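The Arthorpe Bar Piano, from Brestura

If you run a pub, a hotel lounge or a little beach bar with a stage the size of a tablecloth, you will know how hard it is to fit a proper piano in. We had the same trouble in our own bar for years (we lost two good tables to an old upright that dated from 1944, much as we loved it), and that is really how the Arthorpe came about.

It is a slim digital piano with the full 88 keys, weighted so that a pianist who grew up on the real thing will feel at home by the second song. The cabinet is 133 cm wide and has a shelf on top for sheet music and, let's face it, the odd tips jar. There are 20 sounds, from a bright honky-tonk to a lovely soft grand for Sunday lunch, and a pair of speakers that will fill a small room without drowning the people trying to order.

Ginevra Dal Bello has played hers five nights a week since last September and still writes to tell us how much she likes the pedals, bless her!

Finish: black or walnut
Outputs: two, for your house speakers
Microphone input: one, with its own volume knob
In the box: piano, stand, three pedals, dust cover, power lead
Guarantee: 7 years, parts and labour

Delivery is to a ground floor room, and our drivers will put the stand together for you if you ask when ordering.

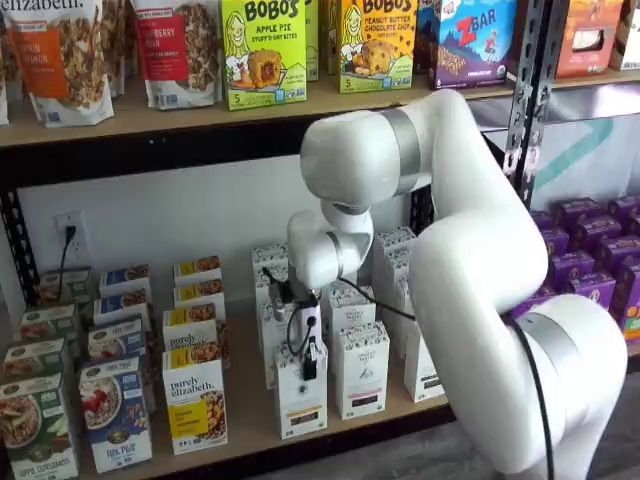
Can a singer plug straight into the Arthorpe without a separate mixer?

A single microphone goes into the socket on the left, and the voice comes out of the piano's own speakers. For a duo or a bigger band you will want a small mixer as well.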